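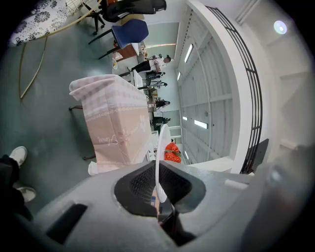 Household robots not ready for unsupervised chores, Drevavis trials find

CARNEGIE, 2019-12-31 – Drevavis, which tests automation equipment for small manufacturers and care homes, said today it will not recommend any household robot for unsupervised use in the coming year.

The company ran 168 trials of simple chores, among them setting a table, clearing a plate and putting away small items. Machines finished almost 100 of them without a person stepping in. Drevavis does not consider that good enough for a kitchen or a packing bench.
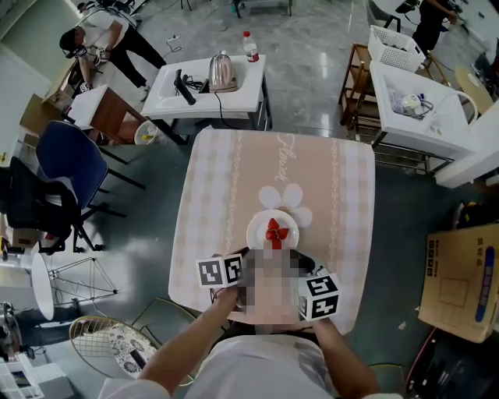 Picking up one piece of soft fruit and setting it on a plate remains a hard job for a machine. People do it without thinking. A gripper that copes with one berry may crush the next, and a wrinkled tablecloth can be enough to spoil a run.

"Buyers are being shown the best 30 seconds of a long day," the company said in a statement. "We would like to see the rest of the day before anyone signs a purchase order."

Drevavis will repeat the trials in April with its partner Savine, using the same chores and 2 new grippers from Zusetti. Results will be released in full – failed runs included.

Vendors wishing to submit equipment may contact the Drevavis press office in Carnegie.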